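Right, I have been learning to identify birds by ear since the new year and I need to tell you all about it, because it has completely changed my walk to work!

Started on 1 bird. The robin. Sings all winter, sings under street lamps, sings at you when you're putting the bins out. Once you've got robin you have a baseline - everything else is "not robin".

Then great tit. Squeaky bicycle pump, teacher-teacher, you know it already even if you think you don't.

I'm up to 13 now, and 6 of those I'd bet money on. Margit Bråten has been doing this for years and knows almost 60. She'll stop mid-sentence and say "goldcrest" and carry on talking.

Her advice was to learn them in February, before the summer visitors get here and everyone's shouting at once. Best tip I've had. 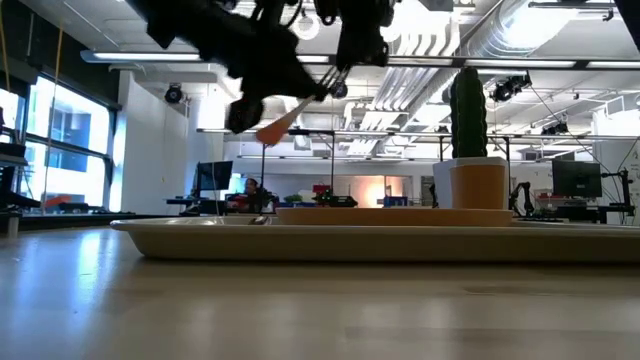
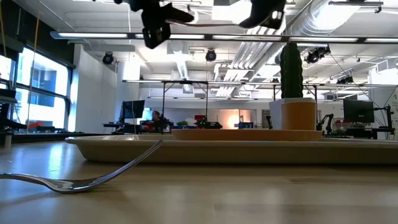 Cactus on the tray, fork not far off

Anyway, dunnock versus wren! Both fast, both much too loud for the size of them. The wren has a trill in the middle like a tiny sewing machine. The dunnock just sort of wobbles along and stops.

I still mix them up if there's traffic. Pearce Lane at rush hour is hopeless, go early or go round by the allotments.

Song thrush this morning!! Says everything two or three times over, top of the tallest tree, absolutely belting it out. I stood there so long I missed my bus.

Chiffchaffs should be in by March and I cannot wait. It says its own name, even I can't get that one wrong.

If you've got one singing near you that you can't place, describe it to me, silly noises welcome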